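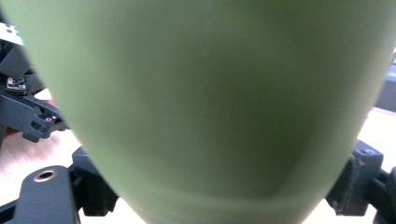
Home | Forums | Clubs & Classes | Gallery | Search | Log in

Posted in: Student Builds > Grippers & End Effectors

Print this thread | E-mail this thread

Cup task at Kerslake, need opinions on pads

tapeworm_tess
May 5, 2024
Hi all, I'm in the robotics club at Kerslake and we've signed up for the tabletop round of the Futeo student challenge. You do 100 pick and place runs with a hand-held gripper first, then the arm has to copy what you did. I've done more than 12 sessions and my wrist is toast.

My problem is anything smooth that tapers. If I grab it low, it wants to squirt up out of the jaws. If I grab it up where it's wide, the thing blocks pretty much everything the camera could see, so the recording is a wall of green. Do I change the pads or change how I grab?

gearhead_moss
Change the pads. We had the same trouble in December and switched to a softer rubber from Delteo, and the slipping mostly went away. Cheap fix, takes one evening.

nopointfive
I'd leave the pads alone. If you swap them now, all your old runs were made with a different grip and you'll be mixing two kinds of data. Grab a bit lower and come in slower. Also, do a few runs where you stop short before closing, so the camera gets a look at the table.

gearhead_moss
She's doing 100 runs, that's a couple of afternoons. I'd redo them all before I'd live with bad pads.

nopointfive
You would, you don't have midterms lol. Our class recorded 3390 runs last year and ended up using 1132 of them. Want to guess why? Somebody changed the fingers halfway through and didn't write it down.

tapeworm_tess
Ouch. OK, I do write things down - mostly. What about lighting? Our table is super pale and it blows out to white in spots.

quietservo
Put a dull cloth or some brown paper down if the rules let you. We run Cloltari's logging tool and it has a preview, so we check the first clip before doing the rest. And check your finger screws while you're at it! Ours crept loose and I blamed the pads for a week.

gearhead_moss
Fine, screws first. Then pads.

nopointfive
Screws first, then practice. I'm not budging on this one.

tapeworm_tess
Rules say no table covers, I just looked. I'm going to tighten everything, try ten runs with a lower grab, and if it still slips I'm ordering the soft rubber. Does anybody know if the Delteo stuff comes in thin sheets? Our jaws don't have much room to spare.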